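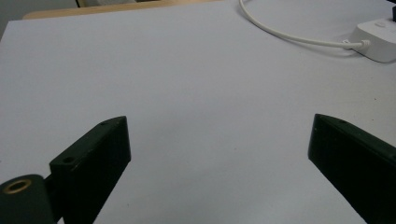
Hi all, sorry for the slow answer on the finger play thread, I wanted to have mine back together on the bench before I wrote anything. It's the hand-held gripper, the dark green set, and I've had both fingers off twice this month (May is apparently my month for screws). Janelle's question was about where the wobble comes from, and for me it was never the tips. Each finger has a small screw hole on top near the tip and everybody goes for that one first, me included! On the left finger there's a second hole, slightly bigger, lower down on the stepped shoulder, and farther down again you get to the round hub with the brass threaded insert in it. That insert is where I'd look.

On my old left finger the insert had started to turn in the plastic. You couldn't tell by looking. The screw felt tight, then it would give a little, then feel tight again, and I kept thinking I was just being timid with the driver. What I do now is put a dot of paint pen across the insert and the hub, tighten, and see if the line has split. If it has, print a new hub and don't bother with glue. I tried glue. It lasted 32 cycles and then I was picking crumbs out of the thread with a pin.

Putting a new insert in: iron at 200 C, let the weight of the iron do the work, stop while it's still a hair proud, then press it flush with something flat and cold. I use the back of a steel ruler. Leave it alone until it has cooled all the way through. I've ruined two by being in a hurry, both before lunch.

On Janelle's other point, about the jaws closing off center, I'd do the zero again after any work on the fingers, even if you only took one off. Open them all the way, wipe the inner faces, close slowly on nothing, then check the reading. Mine comes back at 151 when it's happy. Yours will be some other number, so write it on a bit of tape and stick it inside the lid of the case. The wiping matters more than I thought, a crumb of tape on one face was enough to throw me off for a whole afternoon.

I also do the whole job on a bare white tabletop now. I used to work on the gray mat and lost a screw pretty much every time.

Chutima

On the Kemgate tools list, Janelle Soriano wrote:

> Hi folks, has anyone got play in one finger of the hand-held
> gripper? Ours at Skollico has a wobble on the left side you can
> feel with a thumb. I've tightened the screw at the tip and it
> helps for an hour or so and then it's back. Right side is solid.
>
> Also the jaws have started meeting a little to the right of
> center. Not sure if that's the same problem or a second one. I
> haven't redone the zero because I only had the one finger off.
>
> Do I need a whole new finger, or is there something in there I
> can fix? I have a printer and a soldering iron and not much
> patience.
>
> Thanks,
> Janelle

P.S. Janelle, I have spare inserts in the same size, a little bag of them. Send me your mailing address off list and I'll drop a few in an envelope.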